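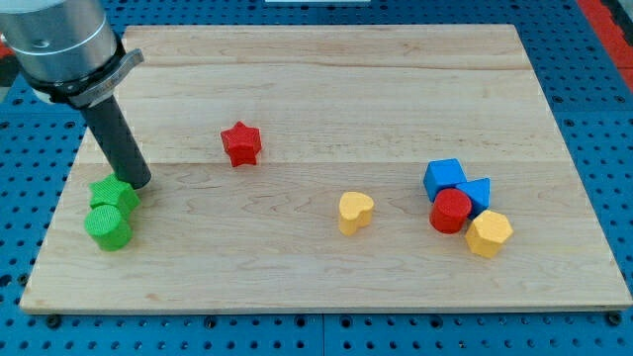

# Unit 2: Wood and Moisture

Course tutor: Roy Lambert
Mottram Centre for Furniture Studies

These notes support the second lecture of the course and should be read before the practical session. Students who missed the first lecture should borrow the handout on the structure of the tree, as the terms used there are not explained again.

## 2.1 Water in the living tree

Timber from a newly felled tree is described as green. It holds water in two places. Free water lies in the hollow centres of the cells, and bound water is held within the cell walls. Free water leaves first. Its loss makes the timber lighter but has little effect on its size. The point at which the free water has gone and the walls are still full is called the fibre saturation point. Shrinkage begins once drying passes below it.

## 2.2 Moisture content

Moisture content is given as a percentage of the dry weight of the wood:

**Moisture content = (wet weight − dry weight) ÷ dry weight × 100**

The dry weight is found by heating a small sample in an oven until it stops losing weight. Students are often surprised that green timber can give a result above 100 per cent. This happens when the water in the sample weighs more than the wood itself.

*Worked case.* A sample weighs 139 g when cut and 100 g when oven dry. The difference is 39 g, and the moisture content is therefore 39 per cent.

Electrical meters are quicker and do not destroy the sample, but the reading must be corrected for species and temperature. The correction tables are kept with the meters in the Warneck workshop.

## 2.3 Direction of movement

Wood does not shrink equally in all directions.

- **Along the grain:** very small, and usually ignored in furniture.
- **Radial** (from the centre of the tree outwards): moderate.
- **Tangential** (following the growth rings): the greatest of the three, and in many species close to twice the radial figure.

A board sawn through and through will therefore tend to cup as it dries, with the edges pulling away from the heart side. A quarter-sawn board stays flatter and moves less across its width.

## 2.4 Wide panels

Few trees give sound boards wide enough for a table top, and panels are normally made by gluing narrower pieces edge to edge. Makers differ on how the pieces should be laid. Some turn alternate pieces so that the heart side faces up and then down, which spreads any cupping into a shallow ripple. Others keep the heart side facing one way, accept a single gentle curve and hold it flat with the frame beneath. Either practice is acceptable in coursework if the choice is explained in the written report.

A solid panel must be free to move across its width. Slotted screw holes, wooden buttons and loose panels set in grooves all allow for this. Gluing a cross-piece firmly to the underside is a common cause of splitting.

## 2.5 Preparation for the practical

Each student should bring a notebook, a pencil and a steel rule marked in millimetres. Samples will be issued on the day. Weights are to be recorded before and after drying and entered on the sheet provided.

## Questions for discussion

1. Why does a drawer that runs well in winter sometimes stick in August?
2. A breadboard end is fixed with a single glued point at its centre. What would follow if it were glued along its whole length?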